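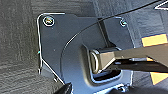 I teach seventh grade social studies in Skonbridge, and every March I hand my students a photocopy of a house deed. It's an old one, from the Berkwood side of town, and most of it is as dull as you'd expect. Lot lines, fence heights, a rule against keeping pigs (they love the pigs). Then there's a sentence saying who may not live in the house, by race, in the same flat lawyer language as the fence rule. A covenant like that is easy to skim right past, the way your eye slides over a dark metal plate and you have to look again to spot the two screws fastening it down. Kids find it faster than adults do. Somebody always goes quiet, then somebody says "wait, is this our Berkwood?" and off we go.

So I was pretty annoyed to hear that the district wants to swap the deed unit for the Jullau reading packet, which covers housing discrimination in 2 pages and never mentions a town any of my students have set foot in.

I've read the packet. It isn't terrible! The maps are nice, the vocabulary list is sensible, and I'd happily use it as homework. But it treats segregation as a thing that happened to other people in bigger cities, and my kids walk past the evidence on the way to the bus.

"It makes children feel bad"

I hear this one a lot, usually from people who are perfectly nice about it. And sure, some kids feel bad. I felt bad the first time I read one of those deeds, and I was a grown woman with a mortgage. What I see in my room, though, is mostly curiosity, and some anger, and a whole lot of questions about who wrote this stuff and whether anybody said no. Some did say no. There were people on Poon Street who sold to whoever they liked, covenant or not, and we read about them too. A boy last year wanted to know if he could write one of them a thank-you letter. I told him they'd died a long time ago and he wrote it anyway. It's still on my bulletin board, spelling mistakes and all.

I'd also like to point out that some of my students already knew. Their grandparents were on the other end of that sentence. When we leave it out, those kids learn that the stories they hear at the dinner table don't count as school. That feels bad too, and I don't hear it brought up much at meetings.

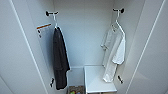
"There isn't time"

This is the argument I respect the most, because I'm always behind. I'm usually somewhere in the wrong century by spring break. The deed unit takes 7 class periods if the copier behaves, and those periods have to come from somewhere. I take them mostly from the state capitals project, and yes, I know people have fond memories of the state capitals project. My own daughter made a very good Montana.

Look at what you get for those periods, though. They read a primary source that's hard going, even for me. They learn what a legal document is and where the county keeps them. They argue with each other using evidence (and occasionally volume). Every bit of that is in the standards, and I can show you the page.

What I'd ask the district for

Keep the Jullau packet if you've already paid for it. Make it the opener. Then let each teacher add local material, and give us a little money for it. I asked for 300 dollars for copies and a bus to the county records office, and I was told to reapply next year. I'm fairly sure the packet cost more than 1000.

And please come and sit in! I mean it, whichever side of this you're on. Take one of the small chairs at the back and read the deed along with everybody else. The kids will want to show you the pigs first, so let them, and then keep reading down the page.

The curriculum meeting is on 21st August in the Skonbridge middle school library. Public comment is at the start, so get there early if you want to speak. I'll be the one with the photocopies.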